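Notes from the packing hall: four months of teaching the grippers

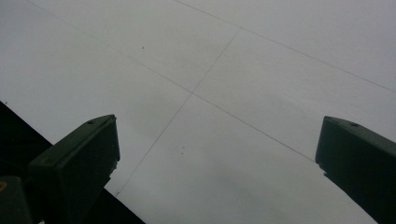 When Zallia told us in November that part of the packing line was going over to automation, I went home and updated my CV. I wasn't the only one! Four months on I'm still at Jendimby, still on earlies, and my job has changed more than I expected (my knees are delighted, by the way). Two of us now spend most of the shift with the hand-held grippers, doing the picks ourselves so the Hevau arms have something to learn from. You get fond of the thing. I know those two dark green fingers better than my own by now, right down to the little round hole at the top of each one, and I catch myself opening them wide and pointing them at the ceiling panels while I think about the next pick, like somebody waving a fork at dinner.

It's not all rosy. We did 1150 picks last week and my wrist knew about every one, so we've asked for a proper break every 20 minutes. The line is quieter too, and I miss the chat. But the heavy crates have gone from our end, and people on the Quinlan side are asking when they can have a go. If you fancy a turn, put your name on the sheet by the kettle before the end of the month, and bring your own mug.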